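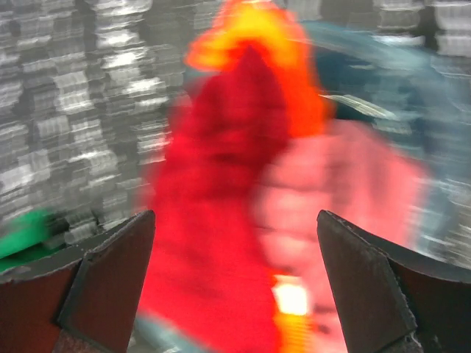
dunmore_tiles
Our kitchen redo is down to the countertop, and the Alden showroom wants 422 extra for a black marble-look slab. My wife likes it. I fear crumbs. A blur with some gray and dark reddish-brown in it is how most rooms look to me before coffee, so maybe I'm not the one to ask.

grout_expectations
Black shows everything. I wiped mine 10 times yesterday.

Bram Van Beek
Disagree. Plain black shows everything. Veins hide plenty - I lost a piece of toast on mine until August.
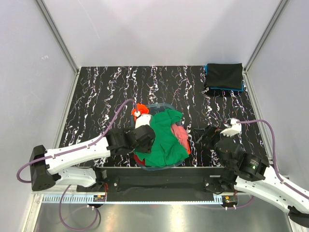
Black with white veins, pale gray walls, folded cloth at the back right.

grout_expectations
Toast is brown, Bram.

dunmore_tiles
Those veins are busier than I expected. Does it come calmer?

Bram Van Beek
Manalo has a calmer one. It costs more, for less pattern.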